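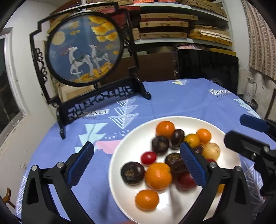

Friday, November 8, 2024

Spent most of the day on the copper tubing order. Sollow wants 650 meters by the end of the month and Skomine will only quote on 1000, so either we hold the rest in the yard or find somebody to take it. I called Qin before lunch and they might want the short lengths, but not at the price we paid in October. At home I put the quote down by the plate of fruit on the round table and went through it again line by line. The surcharge for cutting is on there twice. I wrote to Skomine and asked for a corrected copy.

The other problem is the mill certificates. Sollow's buyer will not sign for anything unless the heat number on the bundle matches the paper, and the last delivery had eight bundles with tags from lot 807 and papers from a different lot. The tubing was fine. It still sat by the gate for two days – and we paid for the forklift both times.
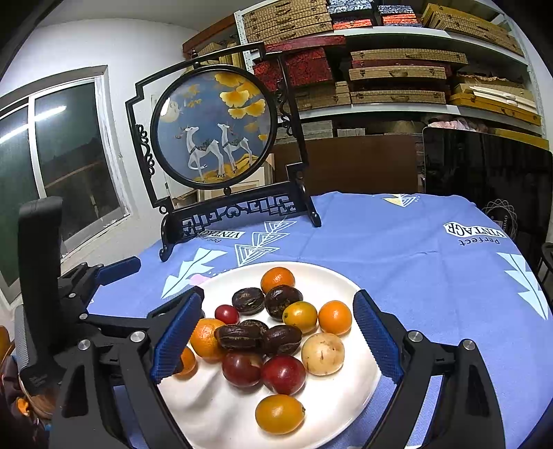 Diệp Thái said the tags should be checked at the mill before the truck is loaded, and that we ought to put it in the order as a condition. Aba Akolgo thinks Skomine will charge for that. Maybe so. I will ask for it anyway on Monday and see what number they come back with.

Still have to answer Teltetura about the brass fittings. Their drawing has no tolerance on the inside diameter and I can't price it like that.

Contact | Copyright 2024 | Back to top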